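4. The Kelent hand-held gripper in domestic use
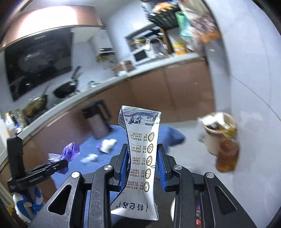
4.1 Soft packaging and the matter of squeeze

Figure 3. The Kelent pair at work in a kitchen. A milk carton is held upright between the ribbed blue pads of one gripper; the other has a crumpled purple plastic bag at its jaw tips.

The Kelent kit is sold by Postivton as a way of collecting household handling data without buying a robot first, a proposition with obvious appeal to anyone who has seen the price of a robot. The kit under review was supplied as a pair, in a case whose foam inserts fitted everything but the charger. We put it through 275 recorded trials in the kitchens of 12 homes in Grerkiswood, using the settings recommended in the handbook wherever the handbook could be persuaded to recommend any.

Cartons proved the most instructive of the everyday objects. The seller's sheet lists "drinks containers" as a single class, which is generous, as a rigid bottle and a soft brick of milk have little in common once something takes hold of them. In Figure 3 the carton is pinched inward along its sides and is narrower at the middle than at the top or bottom. For the purposes of scoring we followed Sheehan's scale, on which a visible waist counts as a mark of 4 out of a possible ten. Rondonuwu argued for a lower mark, on the grounds that he would not care to open such a carton over a clean floor. Quinlan, who did the mopping, agreed with him, but the scale was kept as published.

The pads themselves earned few complaints. Their ribs gave good purchase on card and coated paper, and no operator asked for the spare set, a relief given what the spare set costs. The trigger was less popular. It has a long, vague first half and a short, decisive second half, and most of our operators learned where the one became the other at the expense of somebody's shopping. After 40 practice grasps the difference between operators had mostly gone. Postivton's leaflet allows five minutes for training, including unpacking.

Thin plastic bags were a different sort of trouble. A bag can be gripped almost anywhere and will then hang, fold or bunch as it pleases, so that the width reported by the jaws says next to nothing about what is between them. We logged bags as held or not held and left it there. The software supplied with the kit offers a field called "object pose" for every grasp, bags included, and will not save the trial until something is typed in it. Earlier entries in our log are therefore more imaginative than later ones.

Battery life and the carrying case are dealt with in Section 5.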